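Home | Cleaning | Laundry | Small Spaces | About

How I get through a mountain of washing in one go

Last updated: December

I used to fold on the bed. Then I'd get tired, shove the lot onto the chair, and by the end of the week I'd be ironing a shirt at seven in the morning with one eye open. When we moved to the flat in Irley there wasn't room for the chair any more, so I had to come up with something better, and what I came up with was a table. Any table will do as long as it's clean and you can stand at it without stooping.

What you need

A clear table, a basket or two, and a damp cloth to wipe the top down first. I also like a folding board for shirts (mine's a Visimo, bought in a sale, and a stiff bit of card does the same job). Put something on to listen to. I get through around 100 minutes of podcasts a week this way and I've no regrets at all!

Step 1: Tip it all out

Yes, all of it. I know people who take things out of the basket one by one and fold as they go, and if that works for you then lovely, but I end up with socks in every pile and no idea where their partners are. Get the whole lot on the table where you can see it.

Step 2: Pull out the big stuff

Sheets, blankets, hoodies, dressing gowns, anything that takes up half the table on its own. They hide everything else, and once they're gone the heap looks far less frightening. Lay them to one side, flat if you can, and leave them for last. 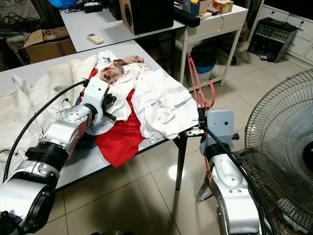
Sorting by colour is for the washing machine, and I don't bother with it again at the folding stage. I sort by where things live: bedroom drawers, wardrobe, airing cupboard, and a little pile for mending. What does help is using colour to decide what to grab first. With a heap like this one I'd go for the red piece hanging off the front of the table before anything else, partly so it doesn't slide onto the tiles, and then the wrinkled white one spread over the middle. The big cream thing draped on the left can stay put until there's space to do it properly. Work from the edges in and you'll stop losing bits onto the floor.

Step 3: Shake, smooth, fold

Give each piece one good shake by the shoulders or the waistband. Lay it face down, smooth it out with the flat of your hand from the middle to the sides, then fold the sides in and bring the bottom up. For jumpers I fold the sleeves straight down the back — never across, or you get a lump. Anything badly creased goes on a hanger in the bathroom while somebody has a shower, and most of the time that saves me getting the iron out.

Step 4: Socks and smalls

Lay socks out in a row along the edge and pair them at the end. Odd ones go in a jar. I check the jar every couple of months and I'm ruthless about it.

Step 5: Put it away now

Not after tea. Carry each pile off as soon as it's done, tallest first. My mum had an old Domański linen chest and everything went in there still warm from folding, lid down, finished. I don't have the chest but I've kept the habit — mostly.

If you've got a way of folding fitted sheets that doesn't involve swearing, please leave it in the comments.

Related posts
Getting creases out without an iron
Aklow drying rack: one year on
What to do with odd socks
Sorting out a tiny airing cupboard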